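Suche im Magazin Suchbegriff eingeben Suchen

6. März 2023
Von Heriberto Tamayo

Greifer aus der Gemeinschaftswerkstatt

Der Bau von Robotergreifern war lange Zeit den Instituten und den Entwicklungsabteilungen der Industrie vorbehalten. In der offenen Werkstatt Funum arbeiten die Mitglieder des Vorhabens Zukex seit neun Monaten an einem Handgreifer, der sich mit den Mitteln eines solchen Hauses fertigen, prüfen und instand setzen lassen soll. Das Gerät wird von einem Menschen geführt. Die dabei entstehenden Aufzeichnungen dienen später dazu, einen Roboterarm mit gleichartigen Fingern auf dieselbe Handlung einzuüben.

Die Werkstatt stellt hierfür Drucker, eine kleine Fräse, Messmittel und einen Arbeitsplatz für Elektronik zur Verfügung. Die Nutzung ist nach der Hausordnung allen eingewiesenen Mitgliedern gestattet. Das Vorhaben Zukex belegt die Geräte zu festgelegten Zeiten und legt seine Konstruktionsunterlagen in der Werkstatt offen aus. Eine eigene Finanzierung besteht nicht; Verbrauchsmaterial wird nach Gewicht abgerechnet.

Am Anfang stand die Frage der Aufgabe. Die Gruppe verwarf zunächst das Umsetzen von Bechern und Bauklötzen, das in vergleichbaren Arbeiten häufig den Einstieg bildet, und entschied sich für die Tür. Ein Türgriff verlangt eine sichere Annäherung, eine begrenzte Kraft und eine Bewegung, deren Bahn durch das Bauteil vorgegeben ist. Fehler in der Fingerstellung zeigen sich dabei sofort. 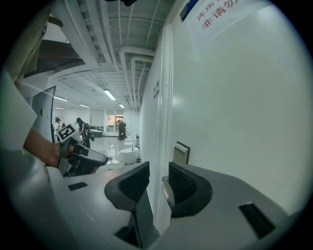 Annäherung an den Türgriff. Links das zweite Handgerät mit aufgesetztem Markerwürfel.

Gearbeitet wird in der Regel mit zwei Geräten. Das eine übernimmt die eigentliche Handlung, das andere sichert oder hält. Auf den Geräten sitzen Würfel mit schwarz-weißen Mustern, aus denen die Auswertung Lage und Drehung im Raum berechnet. Die Würfel wurden mehrfach überarbeitet. In der ersten Fassung waren die Muster auf Papier gedruckt und aufgeklebt; an den Kanten löste sich das Papier nach wenigen Tagen, und die Erkennung fiel bei seitlicher Ansicht aus. Seither wird jede Fläche vor dem Zusammenbau einzeln vermessen.

Größeren Aufwand verursachten die Fingerbeläge. Glatte Oberflächen glitten am Metall ab, weicher Schaumstoff gab unter Last so weit nach, dass sich die Stellung der Finger nicht mehr zuverlässig bestimmen ließ. Die Gruppe ging zu strukturierten Belägen über, die sich austauschen lassen, ohne dass der Finger ausgebaut werden muss. Für die Befestigung ist ein Übermaß von 2 mm vorgesehen, das beim Einsetzen nachgearbeitet wird. Nach den Aufzeichnungen der Werkstatt hielt der gegenwärtige Belag 2000 Greifvorgänge am Prüfstand aus, bevor er ersetzt wurde.

Das Gehäuse ist ein gedrucktes Teil. Seine gewölbte Form geht auf einen Entwurf mit der Bezeichnung Cuervo zurück, den zwei Mitglieder bereits vor Beginn des Vorhabens erarbeitet hatten und der ursprünglich eine Leuchte aufnehmen sollte. Die Wandstärke wurde erhöht, die Lage der Öffnungen geändert und der Schwerpunkt nach hinten verlegt. Wer das Gerät eine Stunde lang führt, bemerkt jede Unausgewogenheit im Handgelenk. Die früheren Fassungen hatten hier erhebliche Schwächen.

Vor jeder Aufnahmereihe erfolgt ein Abgleich. Die Finger werden vollständig geöffnet, geschlossen und wieder geöffnet; anschließend führt die bedienende Person das Gerät in einer langsamen Acht durch den Raum. Erst wenn die berechnete Bahn keine Sprünge aufweist, wird die Aufgabe selbst begonnen. Bei spiegelnden Böden und mehreren Deckenleuchten gelingt dies nicht immer im ersten Durchgang, so dass die Belichtung von Hand eingestellt werden muss. 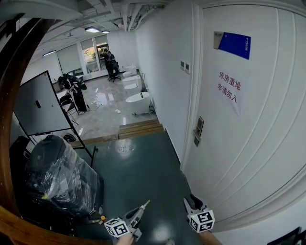 Ist der Abgleich abgeschlossen, folgen kurze Durchgänge in gleichbleibender Reihenfolge: Annäherung, Anlegen der Finger, Bewegung des Griffs, Rückzug. Die Ausgangsstellung wird dabei bewusst verändert. Ein Durchgang beginnt nahe an der Tür, der folgende mit einigen Schritten Abstand und in einem anderen Winkel. Auf diese Weise soll verhindert werden, dass ein später eingesetzter Arm lediglich eine einzige Bahn beherrscht. Für eine vollständige Reihe sind 200 verwertbare Durchgänge vorgesehen. Abgebrochene Versuche werden aufbewahrt, jedoch getrennt abgelegt und mit einer kurzen Angabe zum Grund des Abbruchs versehen.

Die Auswertung übernimmt ein Programm, das innerhalb der Gruppe Jindetti genannt wird. Es ordnet die Fingerstellung den Bildern zu, prüft die Zeitstempel und kennzeichnet Abschnitte, in denen ein Würfel nicht erkannt wurde. Der häufigste Mangel betrifft bislang die Zeit unmittelbar vor dem Kontakt. In diesem Abschnitt verdeckt die Hand nicht selten den Marker, und die Lage muss aus den benachbarten Bildern ergänzt werden. Eine veränderte Halterung, die den Würfel um wenige Millimeter anhebt, befindet sich in Erprobung.

Auch die Bedienung hat sich gewandelt. Zu Beginn führten die Mitglieder den Greifer so, wie sie selbst eine Tür öffnen würden, nämlich rasch und mit einer Drehung aus der Schulter. Ein Arm kann eine solche Bewegung nur eingeschränkt nachvollziehen. Heute gilt die Vorgabe, den Ellenbogen nahe am Körper zu halten und die Bewegung aus dem Unterarm auszuführen. Neue Mitglieder üben dies zunächst ohne Aufzeichnung. Eine zweite Person achtet auf die Stellung der Finger und gibt das Zeichen zum Abbruch, sobald ein Belag seitlich abrutscht.

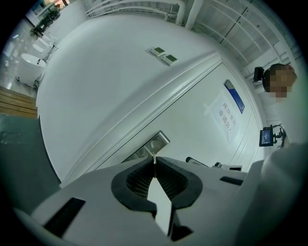 Aus der Leserschaft wurde hierzu eingewandt, eine Tür sei für eine Werkstatt ohne eigenes Prüflabor eine unglücklich gewählte Aufgabe, denn jeder Griff habe ein anderes Spiel und jedes Schloss einen anderen Widerstand; wer an einer einzigen Tür übe, lerne vor allem diese Tür kennen. Man möge daher wenigstens die Kräfte am Finger messen und die Werte mit den Aufnahmen veröffentlichen.

Der Einwand wird in der Gruppe geteilt. Ein Kraftsensor war in einer früheren Fassung vorgesehen und wurde wegen des Gewichts und der zusätzlichen Leitung am Finger zurückgestellt. Gegenwärtig wird geprüft, ob sich die Kraft hinreichend genau aus der Verformung des Belags ableiten lässt. Ergebnisse liegen noch nicht vor. Unabhängig davon sollen die Reihen auf weitere Türen mit abweichenden Griffen ausgedehnt werden, darunter solche mit Drehknauf, für die der derzeitige Öffnungsweg der Finger voraussichtlich nicht ausreicht.

Die Konstruktionsunterlagen in der gültigen Fassung können in der Werkstatt eingesehen werden. Eine Stückliste mit Angaben zu Schrauben, Lagern und Druckeinstellungen liegt bei. Im Juni ist ein Bauabend vorgesehen, an dem Mitglieder anderer Werkstätten unter Anleitung ein eigenes Gerät zusammensetzen können. Die Teilnahme setzt die Einweisung an den Druckern voraus; Werkzeug wird gestellt, die Beläge sind vorab zuzuschneiden.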